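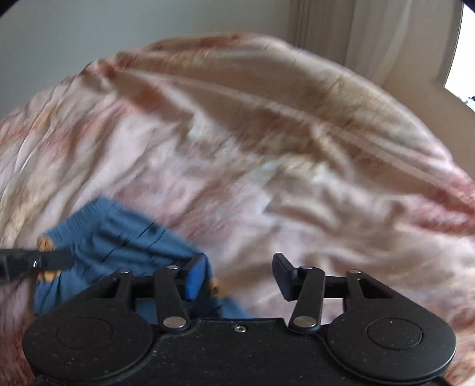

The open day at Kaswood began at nine and the garment did not cooperate until nearly ten. Vinzenz Frei had written the sequence on a card: approach, close, lift, transfer, lower. He had run it 29 times the evening before and had recorded 17 as clean, which he considered a presentable figure and Gladys Muli did not.

"A visitor sees one run," she said. "If it is one of the other kind, that is your figure."

The visitors came upstairs in groups of 4, the limit for the bedroom. The first group was from Prantl, a company that made ironing equipment for hotels and had lately become interested in what happened before the ironing. Their engineer, Ermanno Sanna, stood at the foot of the bed with his hands behind him.

Vinzenz explained that the operator's hand supplied the motion and that the jaws supplied the record. Jaw opening was stored as a value from 0 to 255. The software, Vumen, aligned this with the video and passed both to the training machine downstairs. No arm was fitted yet. The arm would come in November, if Bratetti delivered.

"So at present the robot is you," Sanna said.

"At present, yes."

Sanna wrote this down. He asked why they did not use a table. Gladys told him that they had used a table for the first stage and that the model had learned the table. It found edges by looking for the straight line behind them. On a bed it had no straight line, and it had closed on the bedspread with complete confidence.

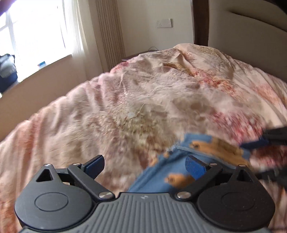

Blue garment on the bed, second gripper approaching from the right.

Vinzenz took hold of the cloth again. He had found that the approach had to be slower than felt natural — a fast hand produced a fast policy, and a fast policy gathered bedding. He closed the jaws on the fold. The value on the monitor fell and held.

"How does it know it has one layer?" Sanna asked.

"It doesn't," said Gladys. "It knows what he did next."

Sanna looked at the monitor for some time, then at the bed.

"My daughter folds like that," he said. "She gets two layers and keeps going."

"How old is she?"

"Six."

Gladys asked whether she was free in November. Sanna said he would have to check, and went down to see the training machine. Vinzenz opened the jaws, shook out the cloth and waited for the next group on the stairs.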